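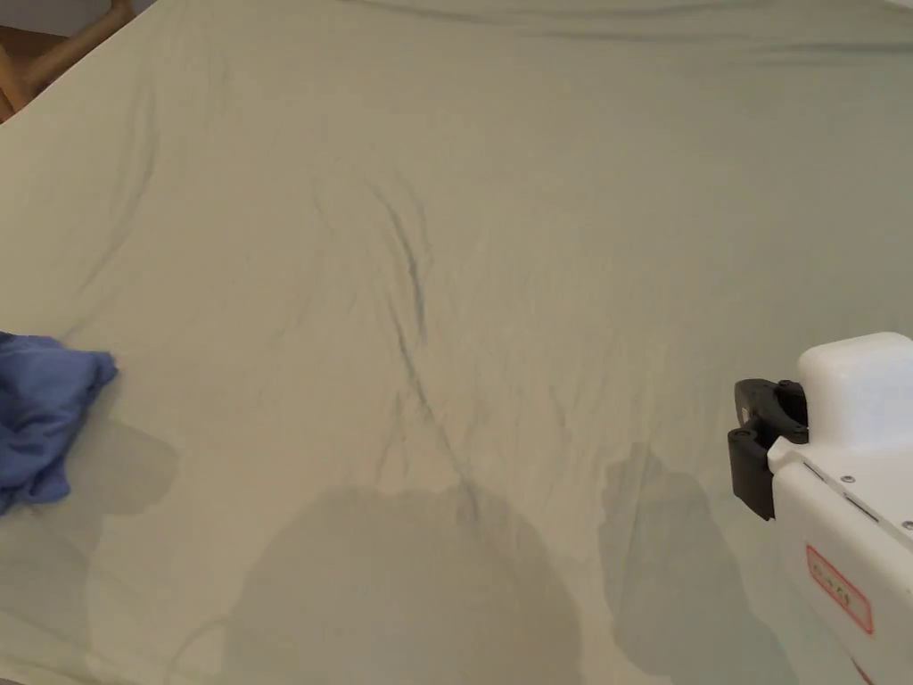 Ummont Household Linen Survey: Read Me First

Version dated 4 May 2023

What it is

A table of answers from 152 households in Pernitden and Troststead on how they wash, dry and replace their bed linen. One row per household. The file is called answers.csv and there is a second file, codes.csv, which tells you what the short column names stand for.

Why be wary

People say they change their sheets weekly. Most of our rows say it too, and I don't believe all of them. We asked the same question twice, once near the start and once near the end in different words, and 49 households gave answers that don't agree. Both answers are kept, in change_a and change_b. Please don't average them.

The survey went out to 200 addresses. We know nothing of the ones that didn't reply, and I'd be slow to assume they live like the ones that did.

Thread count is in the file only because the first draft of the form had it. Most people copied it off a packet or guessed. I would leave that column alone. The same goes for "cotton", which seems to have been used for anything that wasn't plainly something else.

Columns worth having

wash_temp: what the dial was set to, as told to us. Blank means blank, and has not been filled in.
dry_how: line, airer, tumble dryer or a mix.
iron: yes, no, sometimes. "Sometimes" was added late, so the earliest Pernitden forms don't offer it.
age_oldest: age in years of the oldest sheet still in use. Probably the most honest answer in the set, as people seemed rather proud of it.

Known faults

There are 4 rows from Troststead with the postcode typed into the wash column. They are marked in the notes column and left as they came.

All forms were filled in during October, so the drying answers lean towards indoors. A claim about the whole year can't be got from this.

The Wasilewska score, which some earlier users worked out from these columns to rate how "fresh" a household is, isn't included. I have yet to see what it measures.

Use

Free to copy and change. Say where it came from and which version you used. Corrections are welcome if they come with the row number.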